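Seed Swap Is Back, and It's a Big One

October is seed month at the Woleck Garden Club, and I could not be happier about it! If you've only ever bought your seeds off the rack in spring, please come and see what your neighbors have been growing and saving. Last year 114 of us squeezed into the Grudia Street hall and went home with beans, marigolds, three kinds of kale and one very large gourd that I still have on my porch.

The idea is simple. Bring whatever dried well for you this summer, take whatever catches your eye, and talk to the person who grew it (that's the best part, really). Beans, peas, lettuce and tomatoes are the easiest to save, and they tend to come up looking like their parents. Squash crosses like crazy, so if yours grew near a neighbor's pumpkins, just write "surprise" on the packet and somebody will love it.

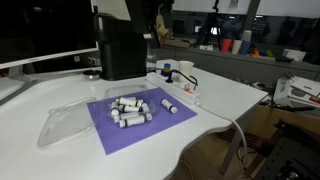 Small tubes in a clear tray.

Jean MacLeish is bringing her Perić pole beans again. She got her first handful from a cousin and has kept them going ever since, and they climb anything you put in front of them. Mine went up the downspout and were headed for the gutter by August! Pick them young and they're sweet enough to eat raw. Let the last ones hang until the pods rattle, and you've got next year's crop.

A few notes on drying. Spread the seeds out on a plate or a screen, somewhere airy and out of the sun, and give them a good stir every day or so. Bean seeds should be too hard to dent with a fingernail.

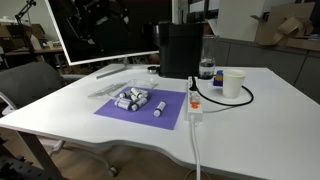

Then write down the name and the year right away, even if you're sure you'll remember. I was sure about my peppers, and we had a very exciting chili that winter.

Doors open at 2 in the afternoon, with coffee and Jean's ginger cake at the back. The Hikard library branch is lending us its long tables, so there's plenty of room to spread out. No seeds to share yet? Come anyway and fill your pockets!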